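# 7 Learning from Demonstration on Two Arms

The previous chapter treated a single arm with a single gripper. The policy received one image and one joint vector and returned one action. Most of the difficulty came from the data: demonstrations disagreed with each other, and small errors pushed the arm into states that no demonstration covered.

Adding a second arm doubles the length of the action vector, and that is the smaller change. The larger one is that two arms share a workspace, so the correct action for one depends on where the other is and what it is about to do. A policy trained separately for each arm has no access to this information unless it is supplied as an input.

We use one running task throughout the chapter, called bin sorting. Toy building blocks lie in a pile on a white table, and a blue plastic bin stands behind them. Either arm may pick any block. An episode ends when the pile is cleared or when the time limit is reached. The task is simple to state, yet it contains the three cases that matter later: the arms work on separate blocks, both arms want the same block, or one arm must wait because the other is over the bin.

The data come from the Folura set, which contains 257 demonstrations recorded at 15 frames per second. Of these, 48 are held out for testing. The block layout was changed by hand before each episode, and no layout was repeated on purpose. Operators were told to work at a steady pace and were given no rule for dividing the blocks between the arms.
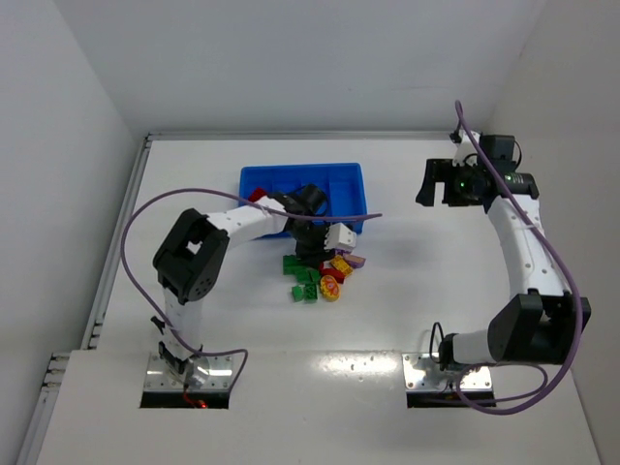 ## 7.1 Joint and Separate Policies

Let *a*ᴸ and *a*ᴿ denote the actions of the left and right arms, and let *o* denote the shared observation. A joint policy models p(*a*ᴸ, *a*ᴿ | *o*). A separate policy assumes that the two actions are independent once *o* is known:

p(*a*ᴸ, *a*ᴿ | *o*) = p(*a*ᴸ | *o*) p(*a*ᴿ | *o*)

The assumption holds when the observation settles which arm should move. It fails when the demonstrations contain two equally good choices. Suppose one block remains, at equal distance from both grippers. In half of the demonstrations the left arm takes it, and in the other half the right arm does. Sampling the two factors independently sends both arms to the block in one case out of four, and neither arm in another. The Erkent rule, derived in Section 7.3, removes this failure by fixing an order between the arms – the second action is conditioned on the first.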